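Sorting the kitchen odds and ends

April is my favourite month for a proper clear-out! The windows are open, the light gets into the back of the cupboards, and I finally find out how many jars of cumin I own.

Start with one shelf and set a timer for 30 minutes. Take everything off, wipe it down with warm water and a splash of vinegar, and let it dry while you have a cup of tea. Check dates as you put things back (oldest at the front, always) and write the month you opened them on the lids in grease pencil. It rubs off with a dry cloth, which I love.

Small things need a home of their own or they roam. My neighbour Luana Guimarães keeps birthday candles, string and spare corks in old tea tins, and she can find any of them in the dark!

Open bins beat lidded ones for anything you handle every day. Give each sort of thing its own colour and the whole family will pick it up in no time, even the little ones.
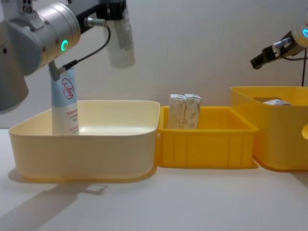
A cream bin and a yellow one, easy to tell apart at a glance.

Wash the bins every few weeks in soapy water and dry them upside down on the rack.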